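4. Putting your small things in the tray box

By now your Briltska box should be folded, pressed square and standing on its base (if it still leans, go back to section 3 and give the corners another firm pinch). This part is the pleasant bit, and there is no need to hurry it. Set aside 30 minutes and a pot of tea, and you will very likely have time left over.

Before you start

Choose a low table or any steady surface at a comfortable height, and spread a cloth over it. Small rings roll and fine chains slither, and a cloth slows both of them down nicely. A patterned cloth is perfectly all right, though if yours is very busy you may find that little silver pieces hide in the print - a quick pat over with the flat of your hand will find them again.

Caution: Keep charms, rings and loose beads well away from small children and pets while you work.

Step 1. Stand the box towards the back of the cloth with its open top facing you. Leave the lid off for the whole of this section.

Step 2. Empty your pockets, dishes and drawers on to the cloth in front of the box. Everything should be out where you can see it before anything goes in.

Step 3. Spread the pieces apart so that nothing touches. If two chains have knotted together, lay them flat and ease the knot open with a blunt needle. Please don't pull, however tempting it is!

Step 4. Fasten every clasp you can. An open clasp will catch on its neighbours, and you will be back at step 3 before the month is out.

Step 5. Start with beaded bracelets. Lift each one by a bead or two, never by the elastic or cord between them, and lower it along one of the long sides of the box.
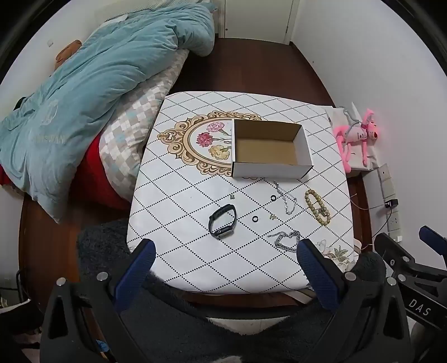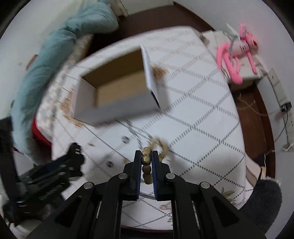 Step 6. Next come the heavier chains, such as curb-link bracelets. Lay them in a loose oval at the opposite end from the beads, as metal links can scuff wood and softer stones.

Step 7. Fine chains go in on their own. Fold a square of the Masaswood tissue (part 131, in the flat envelope) around each one, leaving the clasp poking out at the corner so you know which chain is which.

Step 8. Put rings and tiny charms into the little paper cup and stand it in a corner of the box.

Step 9. Watches go in last, on their sides with the strap buckled, so that the face isn't resting on anything hard.

Note: If you wear your watch every day, leave it out altogether and keep the space for something else.

Note: The larger Grivcombe box (order code 810) takes the same cup and tissue, and all the steps are the same. It does have a deeper base, so you may like to put a folded handkerchief in the bottom first.

When everything is in, carry the box level with both hands to wherever it is going to live, and then turn to section 5 for fitting the lid.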